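Picking cell at Unora stopped itself 38 times last month. Writing up what we found, mostly so the next person on shift doesn't have to dig through the log like I did. Thread.

**1/**
Background for anyone new here. The cell has one arm working over metal bins. It picks an item, lifts it out, sets it down in the next bin, then goes back the other way. It runs mixed items all day. The job is to find out which ones it drops and why.

**2/**
The stops were all the same code: gripper reports closed, nothing held. When that comes up the arm freezes where it is and waits for a reset. No damage, no one hurt. It just eats the day.

**3/**
For most of December we reset and carried on. That was a mistake, and it was partly mine. A stop that clears with one button gets treated like a sticky door. We should have pulled the log after the first few.

**4/**
When I did pull it, the stops weren't spread out evenly. Hard items were fine. Round items were mostly fine. Cloth was almost the whole list.

**5/**
First guess was grip force. We raised it in two steps. Cloth stops went down a little, and then a soft bottle came out of the bin with a split side. Force went back to the old setting the same afternoon.

**6/**
Second guess was the camera. Dark cloth on a scuffed gray floor, bad depth reading, arm stops short. We cleaned the lens, redid the calibration, and ran the same items again. The height numbers were good. It was not the camera.

**7/**
Third guess was the right one, and it was dull. The air line to the gripper had a slow leak at a fitting. Pressure was normal at rest and sagged when the arm reached far over with the wrist turned. In that position the fingers closed late and light.

**8/**
A hard item doesn't care much about a late close. The fingers meet it and stay there. Cloth slides out before they finish. The gripper then reads fully closed with nothing in it, and you get our code.

**9/**
Why didn't the pressure switch catch it? It's mounted at the base, upstream of the leak, and the low limit was set so wide that a sag that size would never trip it. The switch was working. It was watching the wrong end of the hose.

**10/**
The part I like least. A weak grip that fails every time gets fixed in a day. This one failed on some items in some positions, so everyone had a story about which items were "bad." We had a handwritten list of them taped to the cabinet. The list is in the trash now.

**11/**
There is a safety side too. On 3 of the stops the item was already in the air when it slipped, and it fell outside the bins. They were light items and the fence was closed. If we had been lifting anything heavy I would be writing a different thread.

**12/**
Also, and I'm not proud of it: the log shows 4 resets done less than ten seconds after the stop. You can't look the cell over in ten seconds. You can only press the button. The reset procedure says look first, and it said so the whole time.

**13/**
What we changed:

- New fitting, new length of hose, leak check with soap solution before restart
- Second pressure sensor close to the gripper
- Low limit tightened, with the value written on the cabinet door
- Two stops with the same code in one shift means the log gets pulled before the second reset

**14/**
We looked at rerouting the hose too. It bends over the wrist and has to flex every time the joint turns, so that stretch will wear before anything else does. For now it stays on the same route and goes on the inspection sheet. Aaltonen quoted us on a different dress kit and we haven't decided.

**15/**
After the fix I reran the cloth picks with the same program and the same force. Bin positions were left alone. If you change three things at once you don't know which one helped.

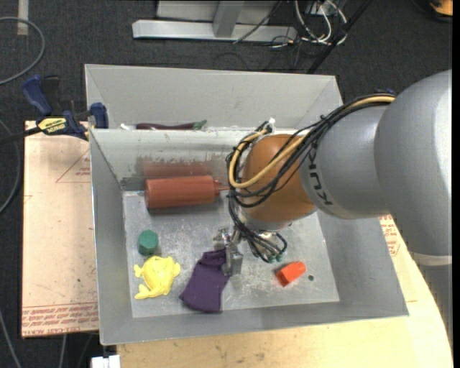 **16/**
Dedosdale wrote back that they had the same code on their cell last April and blamed the finger pads. They swapped the pads twice, the stops went on, and in the end it was a cracked fitting at the wrist. Their advice was to put a gauge at the tool end before touching any setting.

**17/**
I agree with that. A gauge would have taken us an hour. The force and camera work took 7 working days between them, and one of those guesses wrecked an item.

**18/**
Result so far: no empty-grip stops on cloth since the hose was replaced. We've had one stop with a different code, a lost signal from the new sensor. The plug wasn't pushed all the way in. Fixed, and the cable is tied down.

**19/**
I don't want to call it closed yet. The old leak took weeks to get bad enough to notice, so a few clean shifts don't say much. I'll keep logging pressure at both ends and compare the two traces every week.

**20/**
Couple of questions I already got, so I'll answer them here.

Was it the arm? No. The arm went where it was told every time.

Can you run without the second sensor? Yes, we did for two years. I wouldn't go back.

**21/**
Flandthorpe asked for the limit values. I'm not posting them, because they depend on your gripper, hose length and valve. Measure your own pressure at the tool with the arm stretched out and the wrist turned, then set the limit from that reading. A reading taken in the home position will look fine. Ours did.

**22/**
If you run a similar cell and your log shows one code over and over, sort it by item and then by arm position. Ours took twenty minutes in a spreadsheet. Replies are open if you've seen the same thing with a different cause. I'll add the pressure traces to this thread once I have a full month of them.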